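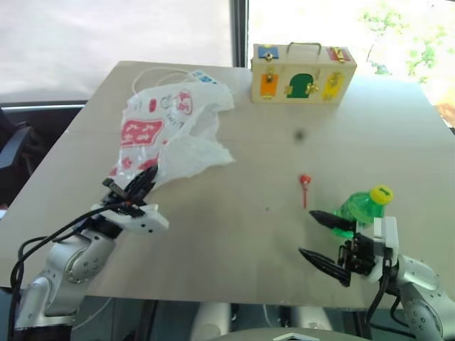

Subject: Re: Brokeck two-arm bench kit, worth the money?
To: bench-arms list

Replying to the message from last month, quoted here:

> We are looking at the Brokeck bench kit for our workshop.
> Has anyone on the list used one for more than a demo?
> The Mollance reseller quotes 2,349 for the gripper pair and
> head mount, arms extra. I mostly want to know how it does
> with soft things. Our last grippers were fine on blocks
> and useless on packaging.

We have had the kit since January, on a pair of arms we already owned, so I can only speak for the grippers, the mount and the software.

Fitting took me most of an afternoon. The screws supplied are the right length, which I can't say for the Tillero set we had before. The cables are long enough but they hang in loops beside the arm and you will want clips. None are included.

On soft things: thin plastic bags are what we use most. The fingers are long and come to a point, so they can pinch a corner of film and lift it without dragging the whole bag. I ran 34 attempts on a crumpled carrier bag laid flat on the table and it got hold of the plastic first time in nearly 300 degrees of approach, if you count both arms. The bad angle is straight down the wrist, where the gripper body hides the corner from the head camera. We just use the other arm for that.

Small hard things are fine. Bottles are fine if you come at them below the cap. Our wooden lock box is harder. It has three little doors with brass catches, and the software treats each catch as a new task you have to teach from scratch. The fingertips also slip on brass. We bought the Sachdeva rubber tips and they helped, though they make the points too fat for film, so you end up swapping.

Two complaints. The manual covers only the single-arm version, and Mollance took 2 weeks to answer a question about the mount.

Would I buy it again? For bags, yes. For catches and latches I would ask for a loan set first. I can send our settings file to anyone who wants it, just reply off list.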